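Household rainwater supply: frequently asked questions

These answers apply to properties in Merkholm and Akolgo that take water from a roof catchment through a tank, pump and filter. They don't cover bores, creeks or dams. Properties on the Plultomura town main should use the separate connection guide.

How much water will my roof collect?

One millimetre of rain on one square metre of roof is one litre before losses. Measure the roof in plan, including the eaves, and ignore the pitch. Multiply by the rainfall in millimetres, then by a runoff factor. We use 80 per cent for painted steel in fair condition. Tiles absorb more at the start of a shower and should be given a lower factor. Only count roof area that drains to the tank; downpipes to the stormwater line contribute nothing.

Which tank size is used in the worked sheets?

The sheets use the Drudstead slimline, 1580 litres nominal. Usable volume is less than nominal. The outlet sits above the floor of the tank to keep sediment out of the line, and the overflow sits below the lid. Read both heights off your own tank and enter them in the sheet before you draw any conclusion about days of supply.

Can a slimline tank be the only supply to a house?

Not for permanent occupation. It suits a shed, a weekender or a garden line. For a house it can serve as a buffer between a larger tank and the pump.

Do I need a first flush diverter?

Yes, if any of the water is used for drinking or cooking. The diverter holds back the first part of each rain event, when dust and bird droppings come off the roof. It must have a slow-release outlet so that it empties between events. A diverter that stays full does nothing. Unscrew the end cap and clean the chamber after each dusty spell.

What about leaf screens?

Fit them at the rain head and again at the tank inlet. Gutter mesh alone isn't sufficient. The inlet and the overflow both need fine mesh against mosquitoes, and any tear has to be repaired the day it's found.

Which filters go after the pump, and in what order?

Sediment cartridge first, then carbon, then the ultraviolet unit if fitted. UV depends on clear water; particles shield organisms from the lamp. Don't reverse the order to suit the pipework. Replace cartridges at the interval printed on them or when pressure at the kitchen tap drops, whichever comes first.

My pump cycles on and off with all the taps closed. What is wrong?

There are 2 usual causes: a leak on the pressure side, or a pressure vessel that has lost its air charge. Close the isolating valve directly after the pump. If the cycling stops, the leak is downstream — toilet cisterns are the first thing to check. If it continues, look at the non-return valve and the vessel. The charge is read with the pump off and the line drained.

The water smells of rotten eggs. Is the tank contaminated?

Usually the smell comes from sludge on the tank floor or from water standing in an underground inlet pipe. These wet pipes hold water between rain events and should have a drain point at the lowest part. Drain the pipe, then inspect the floor of the tank from the hatch with a torch. Don't enter the tank. Desludging is a job for a contractor with confined space gear.

Can I top up from a water carter?

Yes. Ask for the source of the load and keep the docket. Carted water is normally chlorinated and will taste different for a while. Fill through the hatch with an air gap between hose and waterline.

What should be kept in the house for a power failure?

No power means no pump and no UV. Keep drinking water in sealed containers, out of the sun and away from fuel and solvents, and rotate it by the date on the label. A gravity tap at the base of the tank will serve for washing and flushing. Boil that water before drinking it.

How often should the tank be inspected?

Gutters and screens every season; the tank interior every 2 years. In bushfire areas do the gutters again in November. After ash fall, disconnect the downpipes until the roof has been washed down.
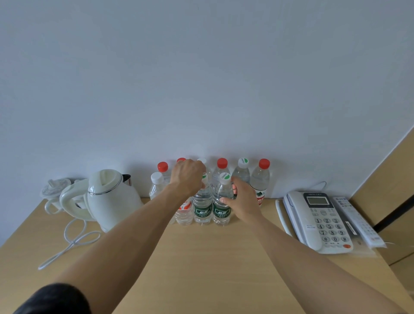

Xolani Botha

Page revised 24/11/2019. Earlier printed copies give the filter order for units without a carbon stage and should be discarded.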